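We use cookies to remember your settings. Accept | Manage

# Jokard Bowls

Jokard Bowls is a set of 2,000 two-arm episodes of loading and unloading bowls on a wire dish rack, plus the training code for our contact-phase labels. We're really happy with how this one came out, and we'd love to see what other people do with it!

The idea is simple. Every time step gets one of 3 labels (reach, contact, carry), and the policy has to predict the label along with the next action. It's one small extra head, and it helped far more than we expected on glossy bowls – the ones our older Irnasitz baseline kept fumbling.
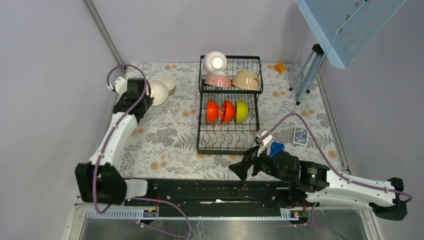 ## Data

Each episode has a fixed workspace view, wrist views and joint states for both arms. Bowls differ in size and color, and they start in the rack or on the cloth beside it. Small clutter stays on the table on purpose.

- train: 1,475 episodes
- validation: 125 episodes
- test: 400 episodes

The splits are by starting layout, so no test layout shows up in training.

The wrist views carry most of the signal for the contact label. With a bowl held between the rim and the foot, the fingers hide part of it, and highlights on the glaze move as the wrist turns. 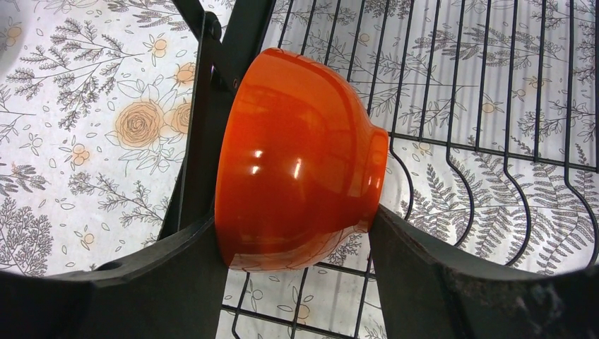

We tried masking those highlights and it made things worse, so the frames ship untouched. If you find a trick that works, please open an issue – we'd be thrilled to link it.

## Known gaps

Nested bowls are rare. Labels near release can be a few steps late. The Malý loader doesn't read the joint states yet; use the Jerwood one for now.

© Jokard project | Contact | Back to top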